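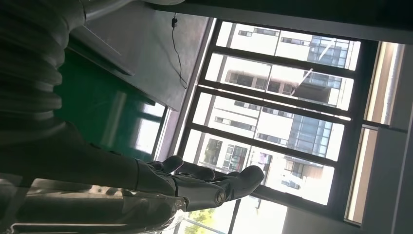 How much does a shiny surface matter in a room lit mainly from one window? More than the size of the window did, in our rooms. Two rooms with much the same glass scored very differently for glare, and the one with gloss finishes came out worse each time.

4.2 Glossy surfaces and loose coverings

Rooms visited in May, blinds up, ceiling lights off. 11 rooms in all, 213 readings kept out of 379. The rest dropped for passing cloud, or the meter was left on the wrong range (six of those, all in the Talavera building). Readings taken at seated eye height, facing the window first, then side on, then with back to it.

Dark gloss was the main offender. A dark panel gives back little light overall so it hardly shows in the room average, but the window comes up on it as a pale patch, and people sitting opposite complained about the patch and not about the window. Figure 6 has one of these: washed-out rectangle on dark green, thin dark lines still readable across it. Matt surfaces of a similar darkness gave no complaints at all in the Pamell rooms.

Clear plastic sheet is a seperate case. Flat sheet behaves like glass, more or less. Crinkled sheet breaks the light up into small white highlights which move as the sitter moves, see also Figure 6, and our simple patch score doesnt handle that well. We scored it by the brightest spot only. Finbarr Hayes rescored the same rooms using the spread of spots instead and got a different order for the middle of the table, same top and bottom. Both orders are given in the appendix.

Figure 6. Daylight on a dark green glossy panel and on clear plastic sheeting.

Not tested: gloss floors, wet surfaces, anything after dusk. Angle of the panel to the window was noted by eye only in the Bitotum rooms, so treat those as rough. Blind positions are covered in 4.3.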